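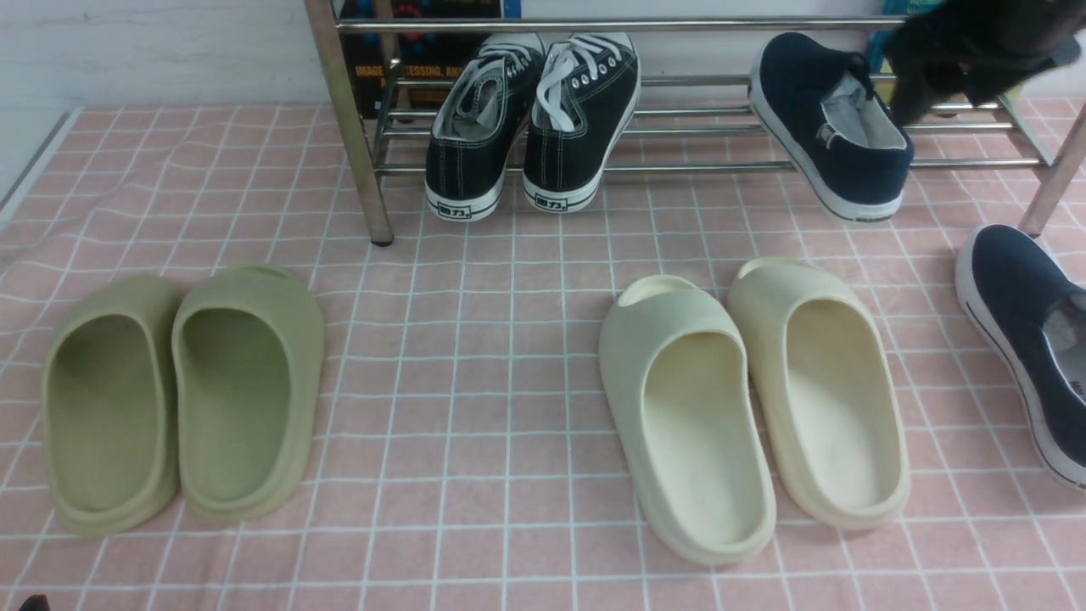

**Figure 3.** Slides of moulded, foam-like construction in olive green and cream, with a metal shoe rack behind. Footwear of this general type falls in category B (backless, one-piece) of the coding scheme in Section 3.2.

## 3. Materials and methods

### 3.1 Setting and sample

The study was carried out in Lendodby and Hokesetti, two districts with similar housing stock but different customs at the front door. In Lendodby most households remove outdoor footwear on entry and keep it in or near the hall. In Hokesetti the practice is mixed, and a sizeable part of the stock consists of flats which open directly into the main living space without a separate entrance area. The contrast was the main ground for selecting the two districts, as the literature on tracked-in soil has relied heavily on houses with enclosed porches.

Households were recruited by letter from the address register. A household was eligible if at least one adult left the home on four or more days a week, if no building work was in progress, and if the floor within one metre of the main door was hard and could be wiped. Homes with fitted carpet up to the threshold were excluded. The exclusion removes a group in which dust loading is likely to be high, and the results should not be carried over to such homes without further work.

In total 195 households completed the protocol. Households which withdrew before the second visit were dropped from all analyses, including those that used first-visit data only. Dwellings were classed as house, flat with shared stair, or flat with direct external access. The third class was uncommon in Lendodby, and for the models in Section 4 it was merged with the first.

### 3.2 Coding of footwear

Footwear kept within the entrance area was recorded at each visit with a fixed scheme. Earlier studies have mostly treated footwear as a single quantity, for example the number of pairs by the door. This is simple to record but mixes items which differ greatly in how much soil they hold and how readily they release it. We therefore used four categories:

- **A.** Closed outdoor shoes and boots with a separate outsole.
- **B.** Backless, one-piece footwear, including slides and moulded clogs.
- **C.** Open sandals with straps.
- **D.** Soft indoor slippers.

Category B caused the most difficulty in piloting. Such items are worn both indoors and outdoors, often by the same person on the same day, and the sole is usually too shallow for tread depth to be a useful measure. In Hokesetti in particular, respondents described them as indoor footwear and then reported wearing them to the bins, to the car and to the corner shop. The category was kept separate from D for this reason, and a supplementary question was added on the furthest point reached in the item during the previous day. Answers were coded as inside only, shared parts of the building, private outdoor space, or street.

Items were coded as they stood at the time of the visit. Where a pair was split between two places, each shoe was entered at its own location and the pair was assigned to the location nearer the door. Single shoes without a partner were entered as half a pair. Children's footwear was coded on the same basis as that of adults, although sole area is smaller and the contribution per pair presumably lower.

Storage was recorded separately from type. The codes were: directly on the floor; on a mat or tray; on an open rack; in a closed cupboard. Open racks were further divided by whether the lowest shelf was solid or made of bars, since particles released from the upper shelves can fall through a barred shelf on to the floor beneath. A rack of the solid kind was entered as a tray if it had only one level.

### 3.3 Dust collection

Dust was collected by wiping a square of floor 300 mm on a side, placed at three distances from the inner edge of the threshold. The first square lay directly against the threshold, the second at one metre, and the third at the nearest accessible point of the main living space. Where a doormat or other loose covering lay over the sampling position, it was lifted and the floor beneath was wiped. The covering itself was not sampled. A trial of mat shaking during the pilot gave poor agreement between repeat samples and was abandoned.

Wipes were pre-weighed after conditioning at constant humidity and were re-weighed under the same conditions after sampling. One blank was carried through each visit, opened in the entrance area and resealed without contact with the floor. Loadings are reported after subtraction of the mean blank for the district. Samples containing visible food, plant matter or pet hair in large amounts were picked clean with tweezers before weighing. The fraction removed was noted but does not enter the analysis.

The interval between the two visits was 28 days. Residents were asked not to alter their cleaning routine and to note each occasion on which the entrance floor was swept, vacuumed or mopped. They were not asked to refrain from cleaning before a visit. A fixed period without cleaning would have made the loadings easier to interpret, but the pilot households found it unacceptable and several did not observe it.

First visits began in August. Both districts were dry for most of the sampling period, and the data give little information on wet soil, which adheres to soles in larger amounts and is shed further into the dwelling. The wet-season campaign by Villanueva Housing Laboratory used a similar wipe method over a longer interval, and the two sets of results are compared in Section 5.

### 3.4 Outdoor source index

Soil available for transport was represented by an index calculated for the route between the main door and the nearest public road. The route was divided into paved, loose and planted surfaces, and the length of each was measured on foot. Loose surfaces were given the highest weight and paved surfaces the lowest. The weights were those proposed for the Edetti entrance model, with one change: gravel of uniform size was moved from the loose to the paved group, on the grounds that it contains few particles small enough to be retained on a sole.

For flats with a shared stair, the stair was treated as a separate segment with a negative weight. Repeated footfalls on a hard stair remove part of the material before the dwelling is reached, and the effect increases with the number of flights. Lifts were given no weight. Households using both the stair and the lift were assigned according to the resident's stated usual practice.

### 3.5 Statistical treatment

Loadings were log-transformed before analysis. Values below the detection limit were replaced by the limit divided by the square root of two. These occurred mainly at the third sampling position and mainly in Lendodby.

A linear mixed model was fitted with loading as the outcome, sampling position and visit as fixed effects, and household as a random intercept. Footwear entered the model as four separate terms, one for each category, together with the storage code for the most common location in the household. The interaction between category B and furthest point reached was specified in advance. No other interaction was tested in the main model.

Cleaning was included as the number of hours between the last recorded clean and the visit. This term was truncated at one week, beyond which the diaries were judged unreliable. Diary entries with a date but no time were set to noon. Replacing noon with 18:00 left the footwear coefficients unchanged in sign, and the intervals were slightly wider.

Agreement between coders was checked on a subset of entrance areas recorded independently by two members of the field team. Agreement was high for categories A and D and lower for B and C, where backless sandals with a wide upper were assigned to either. The coding manual was amended after the first week so that any item with a separate buckle or strap was placed in C, whatever the material of the sole. Records made before the amendment were recoded from the field notes.

### 3.6 Limitations of the method

The footwear record describes what was kept at the door at the time of the visit. Shoes being worn by absent members of the household are missing from it, and visits were held in working hours, with the exception of a late session each Thursday. The bias is likely to be largest for category A. An adjustment based on the number of adults absent was tried but made little difference to the fit, and it is omitted from the results which follow.

The wipe method recovers loose and lightly adhering particles. Material pressed into grout lines or into the grain of unsealed timber is recovered only in part. Floor type was recorded and is included as a covariate, but the groups other than tile and sealed timber were small, and the corresponding estimates in Table 4 have wide intervals.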